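Relletti Brings Automated Sorting to Its Altura Packing Room

July 2019

Relletti, maker of foam play shapes and early learning sets, is happy to share that automated sorting is now part of everyday work in the packing room at its Altura plant, after a long and sometimes bumpy trial that began in June with a great deal of patience from everyone on the floor.

The new equipment, supplied and set up by Dönmez, takes over the part of the job that packers have told us for years they would gladly give away: moving small blocks one by one into place, hour after hour, with the shoulders and wrists paying for it by the end of a shift. The plant sends out almost 1,490 sets a day in the busy season, so that is a lot of reaching!

"I packed by hand for a long time before I ran this room, and I still remember how my arms felt driving home," said Adesuwa Akpan, packing room manager. "What I wanted was for people to go home with a little something left for their kids and their gardens."

No jobs are being cut. Two packers have trained as cell operators, at a higher rate of pay, and they teach the robot its moves on a small practice board before any change reaches the line. 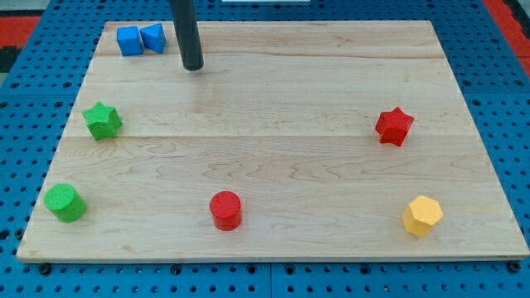
The rest of the team has moved toward checking finished sets and answering the notes that come in from teachers, work that used to get squeezed into the last minutes of the day. Training continues through the summer, and our Huton plant will follow once the Altura crew is ready to show them how it's done.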